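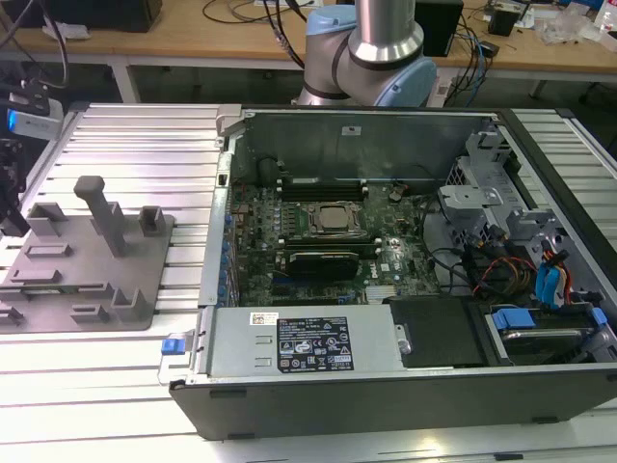

Cell walkdown checklist, tower bench, Illmont shop (with my comments)

I've kept the official wording for each check and put my own notes underneath, the way we did it on the old paper sheets. Danica Šindelář asked whoever does the walkdown to "write like you talk," so she only has herself to blame for the length. If you're covering this bench from the Stendon shop, please read the comments too, because half of what you need is in there.

Marks: OK means fine, FIX means it needs a ticket, TALK means bring it up at shift change.

Section A. Before anybody reaches in

A1. Arm stopped and in hold before hands enter the work area. OK
This is the one that took me longest to learn. I spent years at a bench where the only thing that could pinch me was a drive cage, and you get used to diving in with both hands the second you see a loose cable. Now I stop, look up at the arm, look at the status screen, and then go in. Ľubica Vávra says it out loud ("holding, going in") and I made fun of her for a week and now I do it too.

A2. Stop button within reach of the person at the bench. FIX
It works, I pressed it. But it's mounted for someone standing on the right and I work from the left when I'm checking the plate. That's a long lean across. Ticket is in, asking for a second one on the left side. Wibisono did our install and they say it's a simple add, so let's hold them to that.

A3. Tower disconnected from wall power and left to sit before opening. OK
Same rule as always, robot or no robot. Power supplies stay in the case at this bench and we don't open them up, ever. The tower shows up with its side panel already off, so the step happens back at intake where you can't see it. I asked intake to initial the tag. They have been, mostly.

A4. Sleeves, lanyards and hair secured. TALK
We were always relaxed about lanyards here. We can't be anymore! The badge reels were supposed to be swapped for clips and I still see people leaning over the bench with the old ones on.

Section B. The tower and what it sits on

B1. Case lying flat on its side on the rails, not rocking. OK
Push down on each corner with a flat hand. These Dell towers have little feet along the front edge and plastic that sticks out in places, so it's easy to set one down slightly proud of the rails and not notice. I wouldn't have cared in the old days, I'd just hold the case still with my forearm. The arm doesn't have a forearm to spare.

B2. Loose cables inside the case kept clear of the socket and memory slots. OK
Red, yellow and black power leads, plus the blue SATA ones, all like to spring back toward the middle. Tuck them by the drive cage. If a lead won't stay, call it and pull the tower from the queue - don't tape it. Tape leaves gunk and then somebody downstream is scrubbing.

B3. Blue release tabs and drive carriers fully seated or fully out. OK
No halfway. A drive carrier sitting halfway will catch a finger (mine) or a sleeve. Give the tabs a gentle tug when you load.

B4. Sharp edges checked. TALK
The cut metal on a chassis hasn't gotten any friendlier. What's changed is who gets cut. I used to wear gloves all shift because I was in there all shift, and now that I'm only in for a quick correction I catch myself skipping them. I've had two people admit the same thing to me. Short visits still need gloves, so please say so at shift change.

B5. Rails clear of screws and scraps. OK
Run a brush down the grooves. Small screws drop in between the ridges and hide really well.

Section C. Gripper and plate

C1. Gripper fingers clean, no chips or cracks, bolts snug. OK
Flashlight and a good look, with the arm in hold. I also wipe the fingers with a dry cloth, which isn't on the list but should be. Dust from used towers is disgusting and it gets on everything. 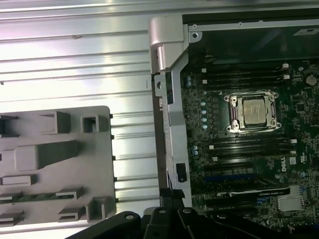

Ľubica does this check slower than I do and she's better at it. She was our fastest hand at seating and pulling memory before the cell came in, and I was worried she'd hate babysitting a machine. Some days she does! But she can hear when a latch hasn't let go properly, and she's the one who got the approach slowed down near the slots. They listened to her, and that did more for the mood in here than any of the slides we sat through.

C2. Gray plate seated on the rails, no play. OK
Try to wiggle it with the arm in hold. If it shifts, stop and call it in. Please don't "just nudge it back," I know how tempting that is.

C3. Posts and brackets on the plate undamaged. OK
The tall post is the one I worry about since it sticks up right where your elbow goes when you turn around. I've bumped it. Look at the base of it for a hairline crack and write down what you see, even if what you see is nothing.

C4. Camera stand tight, cables not pulling on it. OK
Snug, hands off otherwise. If you bump it, say so. We had a whole morning of bad picks once because somebody leaned on a stand and was too embarrassed to mention it. There's no write-up for bumping it, Danica was very clear on that.

Section D. Around the bench

D1. Cables off the floor and out of the walkway. FIX
The blue and black ones hanging off the wooden bench in back need to be bundled and run properly. You can get at them from the walkway side, and that's also how a foot can get at them. I asked for a tray under the bench top.

D2. Back bench free of items not needed for the job. TALK
Plastic bags and a bottle, again. I get it, the wood top is right there and it's a handy place to set stuff down. But the back bench is behind the arm, and I don't want anybody reaching over for a bag while it's running. Bags go to the packing table. Bottles of any kind go on the shelf by the door.

D3. Floor mat in good shape. FIX
We stand in one spot a lot more than we used to. Before, I'd be up and down fetching towers and walking boards over to test, and my legs got a break without me noticing. The mat we have is from the old layout and it's flat as a pancake. I asked for a new one and a stool. A real stool, one you can lean on and still see the screen from.

D4. Lighting. OK
Fine for the cameras. For people it's a bit harsh, all that bare metal throws the light right back at you. Danica says a small shade on our side is allowed as long as it stays out of the camera view. I'll bring one in and we'll try it.

Section E. The people part

This section isn't in the standard form (ours is form 423, if you're looking for it on the shared drive). We added it ourselves and Grenodstead is going to try it out as well.

E1. Person at the cell has had a break from screen watching. TALK
Watching is tiring in a way that working isn't. The target for this batch is 4000 towers, and you cannot stare at every one of them with fresh eyes. We've been swapping after 2 hours. I'd like it to be shorter, and Ľubica would too. Write down when you swapped so we have something to show.

E2. Person at the cell knows how to do the task by hand. OK for now
When the cell is down, towers still come in. The people who learned by hand are fine. The newer ones have mostly only seen the arm do it, and I don't think it's fair to expect them to pick it up on a bad day with a full cart behind them. I'd like everybody to do a few by hand each week, with nobody timing it. Danica said yes in principle - so let's get it on the schedule before she gets busy.

E3. Everyone knows who to call. OK
List is on the post by the door. The Wibisono number on the old list was wrong, I crossed it out and wrote in the right one.

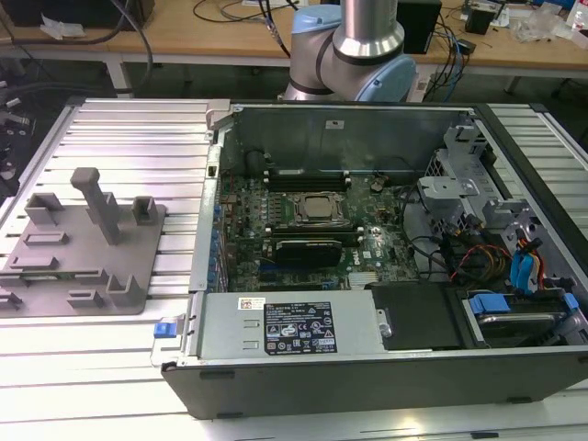

Illmont, 2nd May

Walkdown finished before the shift started. 3 tickets opened: the stop button on the left side (A2), the cables in back (D1), and the mat and stool (D3). The first one I'd call urgent. I've told the crew to work from the right side only until it's done, and yes, that makes checking the plate awkward, so take your time walking around. Put the arm in hold first.

For shift change: lanyards, gloves on short visits, stuff on the back bench, and the swap times. Ľubica will bring up the swaps because she's been keeping notes and I haven't, sorry.

Next full walkdown is in June. If you're the one doing it, please don't copy my comments over. Go look at the thing yourself, get down and check the underside of the bench (bring a knee pad, I mean it), and tell me where you disagree. I already know I'm too easy on B5.

Checked with Danica Šindelář. Copy to Stendon and Grenodstead.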